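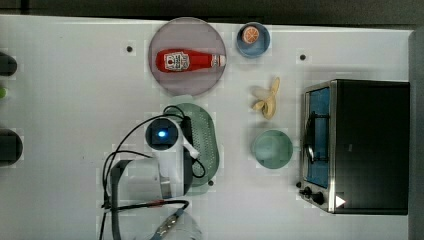

4. Clearing and wiping the worktop

The leaflet in the box says the Leka surface needs "no special care". I would not lean on that. Do this weekly; Sunday evening suits most kitchens.

4.1 Take everything off, plates and sauce bottles included. Wiping round things leaves rings.

4.2 Mix one capful of Bevholm cleaner with 3 litres of warm water. The label suggests double – the label is also selling you the bottle.

4.3 Wipe from the back towards you, then dry with a clean cloth.

4.4 Leave for 23 minutes before putting food down.

Note: "Stain-proof" means up to 202 minutes in Fulten's own test. Turmeric was not tried.

CAUTION: Do not use bleach or scouring pads. Scratches are not covered, whatever the shop told you.

For marks that stay put, see section 6.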